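Where the Spoons Go

Most kitchens have one drawer that doesn't close right. Pull it open and the reason is a ladle, or a whisk turned sideways, or the handle of a spatula that came with a pan long since thrown out. People fight with that drawer for years. Then one day they buy a holder, stand the long things up on the table or counter, and the drawer slides shut.

Utensil holders are old and simple. Potters made crocks that did the job, tinsmiths made cans, and plenty of households used whatever jar was empty. The wooden slatted kind works a little differently from a crock. Air gets in from the sides. A wooden spoon that goes in damp has a fair chance of drying before the next meal, and a spoon that sits damp at the bottom of a closed jar turns gray and starts to smell.

Hanne Koskela has been making slatted holders in Riihimäki for 21 years. She sells them under the name Hovus, mostly by mail, with a few going to a shop called Jomosora that carries kitchen goods from small makers. Her first ones were square and had no bottom to speak of, only a grid of thin strips.

"Chopsticks fell straight through," she says. "I had made a very good holder for ladles and a very bad one for everything else."

She closed up the base, left a row of drain holes in it, and moved the slats nearer together. The price went up a little and the complaints stopped. She still gets letters from people who own the old kind and have put a saucer under it.

The question she is asked most is what belongs in a holder and what doesn't. Her own rule is length. Anything longer than a dinner fork can stand up. Forks, knives and teaspoons go in a tray, where they can be sorted and where the points are out of the way. Chopsticks are the hard case. They are long enough to stand, but they are thin, and they slip down between the heavier things and get lost. In a house where they are used every day, she suggests giving them a holder to themselves, or keeping them in pairs with a loop of cotton string.

Wood and metal is another matter people argue over. Metal chopsticks wash easily and don't take on the taste of last night's garlic. They also roll, and they are slick enough that noodles slide off them. Wooden ones grip better and wear out faster. Many families own both and never decide.

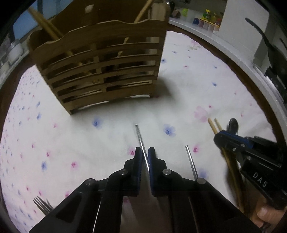 Phyllis Tapley keeps hers apart. Metal goes in the drawer and wood goes in the holder, and in her view mixing them is how the wooden tips get chipped. She wrote that she had tried a divider, found it took up half the space, and went back to two places after a month.

Koskela doesn't sell dividers. She tried one, and it made the holder hard to clean.

Cleaning is the part most owners skip. A holder collects crumbs and dust, and a little grease if it stands near the stove. Tip everything out onto a towel. Knock the holder upside down over the sink, then go between the slats with an old toothbrush and warm soapy water. Don't soak it. Leave it on its side overnight, and turn it once if you are still up. A thin coat of mineral oil a couple of times a year keeps the wood from drying out.

While the spoons are on the towel, look them over. A crack that catches a fingernail means the spoon is done. Rough ones can be sanded with fine paper and oiled along with the holder.

Where the holder stands matters as well. Right beside the burners is handy for the cook, but the heat is hard on the glue. The table is a good place in a small kitchen, on a cloth that can go in the wash, within reach of whoever is serving. The counter can then be left to the bottles and jars, with the ones used most often at the front. A holder that is tall for its width should be loaded evenly. Put the heavy ladle in the middle and let the lighter sticks lean out to the sides.

Koskela cuts her slats in winter, when the workshop is dry, and puts the holders together in June. She makes them in two heights. The short one was meant for children's kitchens and is bought mainly by people who paint, for their brushes. The tall one sells out by August, and the next batch is already spoken for.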